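Teaching the machine is a job, so pay it like one

Sultden used to employ people to tidy, set and reset furnished rooms for letting. It still does. Since July, though, part of the staff has spent its shifts doing the same small jobs with a gripper in each hand, so that the movements can be recorded and used to train robots. I worked on the room teams for years and now I work on the recording floor, and I think the company has got one thing right and several things wrong.

The work is easy to explain. You pick up a cup, put it on a tray, move a lamp, put it back. Then you do it again. A good recording is slow and clean, with no fumbling, and that is harder than it sounds when your fingers have been swapped for two pads.
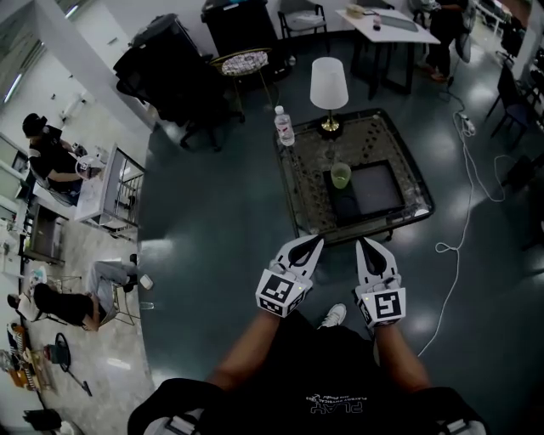 What the company got right was asking the people who knew the work. Malonier, the firm that supplies the software, wanted to bring in its own staff. Sultden said no and offered the places to us first, and 31 people took them. That kept wages in the building and it made the recordings better. Someone who has laid 578 trays knows where a cup will tip.

What it got wrong is the pay grade. We are still listed as room staff. The reasoning is that we do the same tasks as before, only with different tools. I don't accept that. A room, once tidied, is finished. A recording is kept, copied and used for years, and its value to the company goes on long after the shift is over. Noltberg, our nearest competitor, pays a supplement for each day on the recording floor. It is not a large one, but it admits that the work is different.
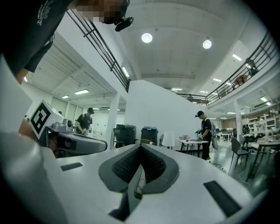 Grippers in use on the recording floor.

Then there is the body. Holding a gripper in each hand for a whole shift is tiring in the wrists and shoulders in a way that carrying linen never was. We get a break every 3 hours. It should be more often, and the rota could easily allow it – the machines that store the data do not care when it arrives.

I am not against the robots. Some of the lifting ought to go to them, and the sooner the better. But management has told us how many recordings it wants and has said nothing about which jobs will remain when it has them. Staff who are asked to hand over what they know should be told that before they start. A written promise of retraining would do for now, with the dates filled in.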